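Shahnaz Biswas
November 4, 2021

1/ Right, I've walked the whole of the old Wamer tram route end to end and I need to tell someone, so it's you lot. Seven miles, one blister, two cheese rolls. Thread!

2/ If you don't know it: Wamer had trams until they pulled the wires down and put buses on. The line ran from the harbour up through the market, along the long straight bit and out to Grornside. My gran rode it to work and never once called the bus anything but "the tram".

3/ I started at the harbour end, where you can still find a bit of rail if you know where to look. It's in the cobbles behind the fish sheds, as long as my arm, filled with grit. I was far too pleased about this. A man eating chips watched me take nine photos of it.

4/ From there it's uphill to the market and this is where a map helps. I had a photocopy of the old route map from Sajib Rathnayake, who has been collecting tickets and timetables for 30 years and lends them out in freezer bags. Thank you Sajib, it's coming back on the next bus, no jam on it.

5/ The tickets are gorgeous by the way. Different colour for each fare, tiny print, and the stops listed down both sides so the conductor could punch the right one. I've got number 2331 stuck to my fridge. It's a penny single to Mukska Corner and I will not be swapping it for anything.

6/ Mukska Corner was the tight one. Everybody's grandad has a story about a tram coming off there. The building on the inside of the bend has had its corner shaved away at ground level, so the trams could get round! I'd gone past it my whole life and thought it was just a funny shape.

7/ Then you're onto the straight. The drivers liked this part, according to Sajib, and they'd make up time if they were late out of the market. I had it very bright, glare everywhere, white railings going off down the left and the street running on and on in front of me.
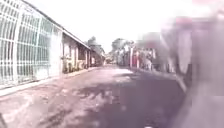
8/ Stops on the straight
There were four and I think I've found three. What you want is a wide bit of pavement that makes no sense. There's one by the chemist, one outside the old Wijesinghe bakery, and one where somebody has since put a bench, so people are still sitting there waiting, which I love.

9/ The bakery stop was the busy one. Gran said the early tram smelled of warm bread from there to the terminus, as half the passengers had got off, bought a loaf and jumped back on before the bell. I can't prove this but I believe every word.

10/ After the straight the route does a wiggle through the allotments and you have to guess a bit. I guessed wrong and ended up in somebody's leeks. Very nice about it, she was. Sent me back to the path with a bag of apples I then had to carry the rest of the way.

11/ Last push is the hill to Grornside. It's steeper than it looks from a bus window, take it from me and my knees. The timetable gives the tram up to 238 seconds for it, and yes, they wrote it in seconds, and yes, I timed myself. We won't discuss the result.

12/ The depot at the top is a carpet place now. Go in anyway! Look up past the underlay and the roof is all still there, with the long windows that let the light down onto the trams. The lad on the till let me wander about and then asked if I wanted a stair runner. (I did a bit.)

13/ Things I'd do differently: thicker socks, fewer apples, start from the Grornside end so it's downhill. Also bring a pencil, my pen gave up at the chemist.

14/ I'm doing it again in January, other direction, if anyone fancies it. Dogs fine, kids fine if they're walkers. We'll stop for tea by the market whatever the weather.

15/ And if anybody has a photo of Mukska Corner with the wires still up, or knows where that fourth stop was, please please reply. Sajib thinks it was by the school. I think it was further along. There's a cake riding on it.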